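Livside Makers' Room: storage and desk pieces

Gallery last added to in December

The Makers' Room is on the ground floor at Livside, next to the bike store. We share the benches, the cutting mats and the hand tools, and most of what is on these pages was bought, mended or put together by people who use the room in the evenings. This page covers the smaller storage pieces. Shelving and the wall racks have their own page, and the sewing corner will get one when Sabina Rusnák has finished sorting it.

Most pieces here hold pens, clips, blades, thread, screws or small fittings. Where a piece can be borrowed for a stall or a class, the note says so. Please sign the sheet by the door and bring it back clean.

Acrylic is easy to look after if you keep a few things in mind. Wash it in lukewarm water with a drop of washing-up liquid and dry it with a soft cloth. Do not use the blue glass spray from the sink cupboard, which can leave fine cracks along the joins. Paper towels will scratch it in time. Small scratches can be worked out with wet paper, starting at 400 grit, and then polished, but it takes an evening and the corners are fiddly.

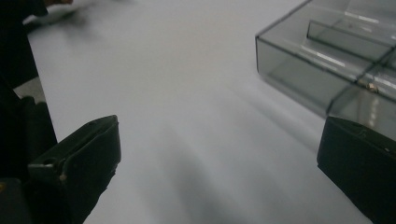 Divided box in smoky-grey acrylic, on the white table. The tint is light enough for the tabletop to show through the walls.

The grey box is on loan to anyone in the group. Elis Edwards used it for brushes, and after that it held the label pens. It is best for light things that stand upright or lie flat in a compartment. Please keep glue and solvent out of it. If you want to mark what goes where, use the paper labels from the Roltex tin and peel them off before returning it. The sticky plastic ones leave a film.

Other pieces in the room, with no pictures yet:

Bruvix drawer set. Six drawers, one for each size of screw. The bottom drawer sticks and has to be lifted slightly as you pull.

Card trays. Made by Blažena Tichý from offcuts of mount board. They stack, but only if they all face the same way.

Long tray for rulers and straight edges. Takes the 300 mm rulers with space to spare. The 400 mm steel rule has to go in at an angle, so it usually lives on the hook.

Bead jars. Kept on the shelf above the kettle. Ask Hongjun Fu before moving them, as they are in order for the next class.

If you have a piece to add, leave it on the end bench with your name on it. Branislav Halás updates the page and will put it back on the shelf afterwards.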